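Cloth napkins in a shared office, how do you fold them and keep them nice?
Tollow Community Help > Home and Kitchen > Table linen
2 replies, 499 views

Adwoa Akolgo
Hi all, bit of a daft one but I've been going back and forth on it since March. We have a shared lunch at work, upstairs at the Daltthorpe building, and I talked everyone into giving up paper napkins for proper cotton ones. I bought plain white because I thought they'd be easy to boil wash and they'd all match. Well! They've washed fine but they never look like anything once they're out. I fold them in half, and then one corner kicks up and it looks as if somebody has dropped a hanky on the table.
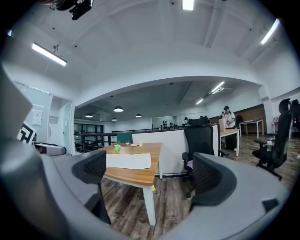 My lunch spot is a desk and not a dining table, so there's not a lot of room for fancy folding, and I don't want bishop's hats or swans or any of that. I just want something flat and tidy that stays put when people are passing plates over it. At the moment I leave the cloth folded near the front edge, with the cup and the little plate further back, and I quite like it that way round, but should it be to the side? And do I fold in half, thirds, quarters? I don't have an iron at work and I'm not carrying one up the stairs. Any help gratefully received, especially if you've done this for a group.

Enda Hegarty
Fold it in quarters and stop worrying. Left of the plate if there's room, on the plate if there isn't. We had the Kordestani ones at our place and they were rubbish, went stiff as a board after a few washes, so check what yours are made of before you blame the folding.

Győző Lengyel
I did the tables at a lunch club in Flakham for years so I have far too many opinions on this, sorry in advance (it's a long one, get a tea).

First thing, pull them square while they're still damp. Take two opposite corners and give a good tug, then the other two, then smooth the whole thing flat on a clean table with the side of your hand and let it dry like that. You'll be amazed how little you miss the iron! Most curly corners come from cloths that dried bunched over a radiator.

Second, find the label before you fold. People always forget the label. Put it on the underside and towards the inside, so it ends up shut in the fold. If it's on the outside edge it pokes out and that's all anyone looks at. Or just unpick it, takes a minute with small scissors.

Then for the fold itself I'd go in half, edges matched, hand flat down the crease, and then in half again. A single fold is fine for a bread basket but it's a bit floppy for a place setting, the top layer slides about.

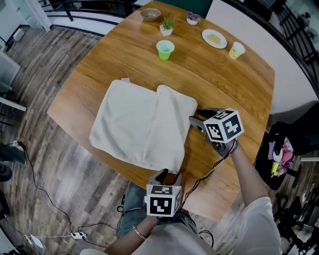
Folded once only, with the tag showing along the top edge.

Fold that a second time and it'll sit a lot neater, plus you get your elbow room back. Keep the plants and bowls and so on up at the far end and do your folding at the near end, otherwise you're forever knocking into a cup. I used to fold 22 of them in one go before the doors opened and the clear space made all the difference.

As for where it goes, near the front edge is perfectly all right on a desk. Side is more traditional but no one at a work lunch is going to mark you down for it. Do post again and say how you get on!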